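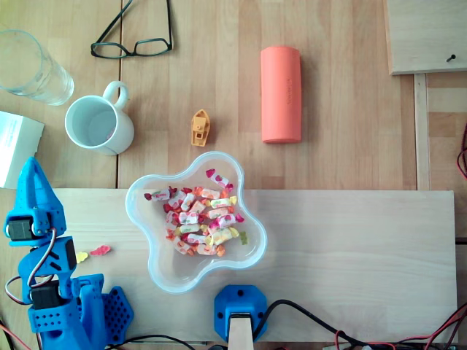
The fault report for the Fandance arm had one line in the field marked Injury, and Danylo Zakharchenko had left it blank for two days. The other fields were easy. Unit: blue, second build. Task: pick one candy, place on board, return to bowl. Cycle at time of fault: 314. Supervisor present: yes, at the table, not looking.

He had been reading the torque log. The shoulder had been drawing more current than it should since cycle 20, a slow climb he took for friction in a new print. At cycle 314 the wrist servo stopped reporting its position. The controller did what it had been told to do with a missing value, which was to use the last good one. The last good one was wrong by the width of a hand. The arm went down past the bowl, met the board, and kept pushing until the supply tripped.

His left hand had been on the board.

Salla came in when she heard the supply click off. She ran the lab's safety file and had once made him rewrite a procedure over the word "should."

"Is it bleeding?" she said.

"No."

"Can you bend it?"

He bent it. The finger went most of the way. She wrote down the time, 2:11 in the afternoon, and told him to sit.

They did not touch the arm. That was the rule for a fault with contact: supply off at the wall, joints left where they stopped, both people to look before either one moved anything. It had the fingers splayed against the wood and the elbow bent further back than he had ever commanded it. He thought it looked like something that had been dropped.

"Where was the stop button?" Salla asked.

"On the shelf."

"Which shelf?"

He pointed. It was behind her, four steps from his chair. She wrote that down too.

The cause took the rest of the week. He swapped the servo first and got a clean run of 11 cycles, then the same dropout. He swapped the controller and got nothing new. Then he ran the wrist by hand, slowly, from one limit to the other, with the meter clipped to the signal line, and at the far end of travel the reading vanished. The cable had been cut to length with the arm folded. Fully extended, it pulled on its own connector, and each cycle had pulled it a little more.

He made the new loop longer and let it stand out from the wrist where he could see it. Pylypenko, who had printed the arm and was proud of its clean lines, said it looked like a mistake.

"It's slack," Danylo said.

"It will catch on something."

"Then it will catch, and I'll see it catch."

The software change was smaller. A missing position now meant stop. It was a single condition, and he spent a full evening on it, mostly reading the old version and trying to remember what he had been thinking. The comment above it was his own. It said: hold last value, prevents jitter. It did prevent jitter. He had shown the smooth motion to the people from Zindico in August, and they had nodded at it.

Salla put a strip of tape on the floor and told him the chair went behind it. She moved the stop button to the near edge of the table and made him reach for it with his eyes shut, first with the right hand, then with the left. The left was slower.

"Again," she said.

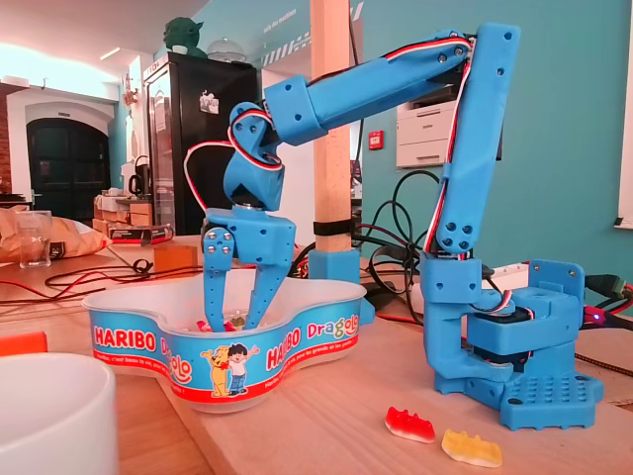 Fandance arm over the bowl, with the wrist cable loop.

The first run after the repair was set for 20 cycles at half speed. He sat behind the tape. Salla stood by the wall switch with the form on a clipboard. The arm lowered itself toward the candy, and he found that he was holding the finger, the bad one, in his other fist.

Cycle one. Cycle two. The current trace stayed flat. At cycle nine the gripper closed on nothing and rose and opened over the board, placing nothing with great care. He logged it as a missed pick.

At cycle 20 the arm parked. Salla turned off the supply and held out the clipboard.

"You still have a blank," she said.

He took the pen. He wrote: left index finger, bruised, reduced bend. He looked at the line below it, Contributing factors, where he had already listed the cable, the fallback value and the location of the stop button. There was room for one more — he wrote "operator familiar with unit," and signed it, and handed it back.

She read it and initialed the corner.

"Full speed tomorrow?" she said.

"Half," he said.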